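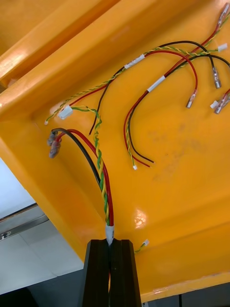

Wiring and Small Assembly Technician
Serora, Plorkton site
Permanent, full time, 37 hours
Reference 3479

Serora builds and refurbishes control enclosures, operator panels and internal cable sets for packaging and bottling lines. The Plorkton site handles low-volume work: short production runs, one-off replacements for machines no longer supported by their makers, and repairs returned from the field. We are recruiting two technicians for the harness and sub-assembly section. Both posts report to the section lead and are open until filled.

The work

You will make up wiring harnesses from drawings and wire lists, fit them into housings, and test them before they go to final assembly. Most harnesses are below 40 conductors. Conductor sizes run from 0.14 mm² signal wire to 6 mm² supply wire, with the bulk of the work between 0.25 and 1.5 mm².

A normal week will include:

Cutting, stripping and marking wire to a cut list
Crimping terminals by hand tool and on the bench press
Populating connector housings and checking retention
Applying heat-shrink, sleeving and lacing
Routing and securing harnesses inside moulded and sheet-metal housings
Continuity and insulation testing, with results entered on the job record
Stripping down returned units and writing up the fault found

Soldering is a small part of the job. Most of our terminations are crimped, and solder is used for certain board-level connections and for repairs where the original joint was soldered. You should be able to produce a sound joint, but we do not expect board rework experience.

From time to time technicians are asked to help with goods-in inspection or stock checks. This is shared across the section and does not normally exceed half a day in any month.

Current programme

The main job through the section at present is the Tonduvis panel refresh. It covers 193 operator panels, supplied in batches of 16 with a short final batch. Each panel is received complete, stripped, rewired with a new harness, retested and returned in its original housing. The housings vary more than the drawings suggest. Brackets have been moved, holes have been added on site over the years, and earlier repairs are not always recorded. A good technician will stop and raise a query when the unit on the bench does not match the drawing – a marked-up print is enough to start one.

Delivery runs until May. After that the section returns to mixed work, including cable sets for the Sorrentino filler range and spares to order. The posts are permanent and do not depend on the Tonduvis job.

What we need from you

Essential:

Experience of harness or panel wiring in a production or repair setting
Ability to read wiring schedules, connector pin tables and simple circuit diagrams
Correct selection and use of crimp tooling, including checking the tool is in calibration before use
Ability to recognise a poor crimp by eye and by pull test
Normal colour vision, or a reliable method of working with colour-coded conductors which we can agree and assess
Clear handwriting or typing for job records

Useful:

A level 2 or level 3 qualification in electrical or electronic engineering
Familiarity with IPC/WHMA-A-620
Experience of insulation resistance testing
Use of a thermal transfer marker printer
Forklift or pallet truck certificate

We will consider applicants from vehicle electrics, lift maintenance, alarm installation and domestic appliance repair. The terminals differ but the habits carry over. If you are in this position, state in your application which hand tools and connector families you have used and how recently.

Working conditions

The section occupies the first floor at the rear of the building, reached by stairs or by goods lift. Benches are height-adjustable. Lighting at the bench is 1,000 lux and individual magnifier lamps are provided. The work is done seated or standing as you prefer, except at the press, which is seated.

The floor is temperature controlled. It is not a clean room, but food and open drinks are not permitted at the benches. Anti-static footwear and a wrist strap are worn in the test bay. Footwear, overalls and safety glasses are supplied, and prescription safety glasses can be ordered after the probation period.

Hand tools are issued to you personally and remain the property of Serora. You may bring your own side cutters and strippers if they pass inspection. Crimp tools may not be brought in.

Hours

Core hours are 07:30 to 15:30, with an earlier finish at the end of the week to make up the 37. There is no night shift. Overtime is offered when a batch is due and is paid at time and a third. It is voluntary.

Pay and terms

Starting pay depends on experience and on the result of the bench test. The scale has three grades, and the pay for each grade is sent to shortlisted applicants with the interview letter. Movement between grades is by assessment, which you can request once a year.

25 days' holiday plus bank holidays
Workplace pension, employer contribution 6 per cent
Sick pay from the end of probation
Cycle store and free parking
Course fees paid for approved qualifications, with study leave for exams

Probation is six months. Three of the holiday days are held back for the winter closure.

Training

New starters spend the first two weeks on the training bench working through a set of sample harnesses. These are cut open and sectioned afterwards so that you can see the inside of your own crimps. You then move to live work with all output inspected. Inspection drops to sampling when the section lead is satisfied, normally in the third month.

Certification to our internal crimp and test standards is renewed every two years. Time for this is allowed in the working day.

Selection

Shortlisted applicants are invited to one visit of no more than three hours. It consists of:

A tour of the section, 20 minutes
A bench test, 75 minutes
An interview with the section lead and one technician, 40 minutes

The bench test is a short harness with two connectors, a branch and a mixture of terminal sizes. Drawing, tools and materials are supplied. Marks are given for conductor length, crimp quality, correct pin positions, strain relief and the state of the bench at the end. Speed is not marked, but the harness must be complete. The drawing contains one deliberate error. You may ask questions at any point.

Travel costs within the county are refunded against receipts. Please let us know in advance if you need adjustments to the test or the room – extra time, a different bench height, larger print drawings or a quieter space can all be arranged.

How to apply

Send a CV of no more than two pages and a covering note quoting reference 3479 to the recruitment desk at Serora, Plorkton. Postal applications are accepted. The note should cover:

The harness or panel work you have done most recently
The test equipment you have used
Your notice period
Any dates when you cannot attend

Photographs of completed work may be attached if they belong to you and your employer permits it. Please remove customer names and drawing numbers.

Applications are read as they arrive and we aim to reply within ten working days. Applicants must have the right to work in the UK. Proof is checked at the visit and a copy is kept only if an offer is made. Unsuccessful applications are deleted after six months unless you ask us to keep yours on file.

Agencies: we have an existing supplier for temporary staff and are not adding to the list.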